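Slide 1. Title
Good evening. Thanks to Chantelle Chauke for setting up the room. I have 19 slides' worth of material cut down to what fits, so stop me if I skip something you wanted.

Slide 2. Why old houses get damp
Most calls I get start the same way. Somebody has repainted a wall and the mark came back. The paint is rarely the problem. Water is getting in, or it is already in the air and has nowhere to go.
Three sources to check, in this order: gutters and downspouts, pipes inside the wall, condensation.
Tell the Potgieter house story. Keep it short. The downspout emptied 3 feet from the foundation and had done so since the November before they moved in.

Slide 3. Where to look
Low on the wall first. Behind furniture. Next to door trim. People push a table up to a wall and stop looking at it. 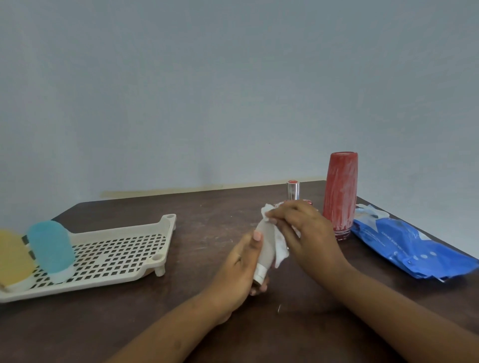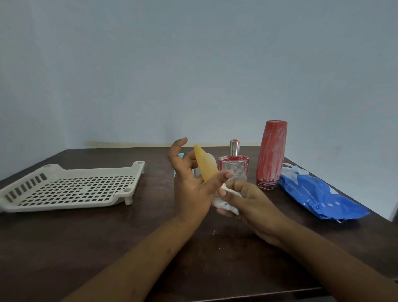 Low discoloration behind a table, in both pictures.

Pause for questions. Somebody will ask if a mark like this means the wall is wet today. Answer: you can't tell by eye. Use a meter, and take a reading higher up on the same wall to compare.

Slide 4. Humidity
Buy a cheap gauge and leave it in the room for a week. If it sits over 60 percent most days, deal with the air before you touch the wall. Run the bath fan longer. Vent the dryer outside.
Zoltán will want to talk about dehumidifiers. Let him, but move on after a couple of minutes.

Slide 5. Before you paint
Fix the source. Let the wall dry, which can take weeks. Scrape anything loose. Use a stain-blocking primer, then paint.
Mention cost: I spent 200 dollars on my own back bedroom, mostly on gutter parts.

Slide 6. Contact
Handouts are by the door. Pieter Van Wyk has the sign-up sheet for borrowing the moisture meter. Please return it with the case.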